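The Thank-You Problem

Last month's column on tipping brought in more mail than anything I have written for this newsletter, and most of it was about one line near the end. I said that people who do someone a favor and then wait for the thank-you have made a loan and called it a gift. Several of you objected. One reader wrote 1000 words on her brother-in-law, which I read twice.

I still hold to the line, but I should have said where it came from. In August I drove a neighbor to Saxena and back for an appointment. It took most of a day. She got out at her door, said "Well, mind the steps," and went in. I was annoyed for 6 days. I told my sister, I told the man who cuts my hair, and I went over the cost of the gas in my head more than once. By the end I had spent more effort on being annoyed than I had on the driving. 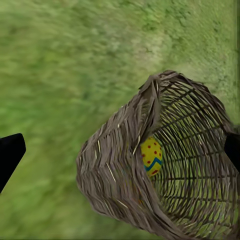 Etornam Odoi, who edits these pages, thinks I am letting rude people off. Her view is that thanks costs nothing and keeping it back is a choice. She grew up in Tillus, where you returned a borrowed dish with food in it or you heard about it. I can see the sense in that. It also means that every dish lent out came with a bill.

My neighbor had been given bad news that day. I found this out later from someone else, and it made me feel small for a while. But I don't think it should matter. If she had been given good news and simply forgot, the ride would have been the same ride. I offered it and she took it.

A few readers asked what to do about people who take and take. Stop offering. You are allowed to do that, and you don't have to announce it or explain it at dinner.

The next column is due on 27th October and will be about apologies, in particular the kind that begin with "if." Send me yours, given or received, in 200 words or fewer. I can't print them all, and names will be left out.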